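Brolleva Robotics Club - Team Handbook
Section 4: Gripper set-up and practice pick

Read sections 2 and 3 before you start. Work in pairs, with one student at the keyboard and one at the stop button. Tie back long hair and take off lanyards.

4.1 Check the gripper

1. Switch off the arm at the wall and wait for the status light to go out.
2. Check the six screws on the finger linkages, three on each side. They should be snug, but the fingers must still swing freely by hand.
3. Wipe the ridged pads on the fingertips with a dry cloth. Do not use cleaner on them.
4. Switch the arm on and run "home" from the Levono menu.

Caution: Keep your hands out of the fingers whenever the status light is on, even if nothing is moving.

4.2 Set the grip force

5. Open the Wilano settings page and enter 70 in the Force box. The scale runs from 0 to 100.
6. Set Close Time to 1,000 ms.
7. Save the settings under your team name. Do not save over the file called "default".

4.3 Practice pick with cardboard

8. Take a piece of scrap cardboard from the bin and put it on the white table, at least 10 cm in from the edge.
9. Jog the arm down slowly until the cardboard is between the fingertips, then press Close.
10. Raise the arm and check the wrist camera view. The cardboard should be between the two fingers, above the palm. Some blur is normal while the arm is moving - stop the arm before you judge the grip.
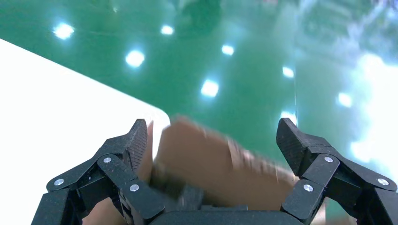

11. Hold for about 13 seconds. If the cardboard slips, lower the arm, open the fingers and go back to step 5. Raise the force by 5 at a time.
12. Put the cardboard back on the table and press Open.

Note: Overhead lights reflect off the green floor and show up as bright spots in the camera view. If you are using the color finder, point the camera at the table before you calibrate.

4.4 Shut down

13. Run "home" again, then switch off at the wall.
14. Write your team name and final force setting in the Golestani Cup logbook.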